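Lustum Tennis Picks: Frequently Asked Questions

What do I get with a subscription?
Every pick our model makes on the men's and women's tours, sent by email and to the members' page. Each one shows the player, the minimum odds and the stake in units.

How many picks are there per month?
It depends on the calendar. In May we sent 352, with the clay season in full swing. Quiet months can be less than half of that.

What is a unit?
A fixed share of your bankroll. We suggest 1 percent. If you start with a smaller bankroll, keep the same percentage and bet smaller amounts.

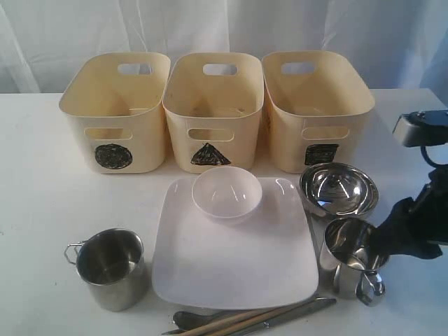

Zhuoran Zeng: I've kept my unit the same size since I joined and only recalculate it when the bankroll moves a lot. Is that OK, or should I do it every day?

Either works. Daily gives slightly smoother results, but most members recalculate once a month.

The odds dropped before I could bet. What now?
If the price is under the minimum on the pick, skip it. We don't count picks in our record if the minimum was available for less than 2 minutes.

What happens if a player retires mid-match?
We follow the rule that at least one full set must be played. Your bookmaker may settle it differently, so check its terms.

How long can a losing run last?
Our longest drawdown so far was 112 picks from peak to recovery. Plan for worse. 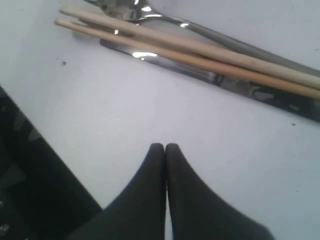
Utensils on a tabletop

Can I pause my plan?
Yes, once a year, for up to 8 weeks. Go to Account, then Plan. The remaining days are added when you come back.

Who do I contact about billing?
Write to Rawiri Rewi through the contact form and include the email address on your account.

You must be of legal betting age where you live. Never bet money you can't afford to lose.

Last updated September 2021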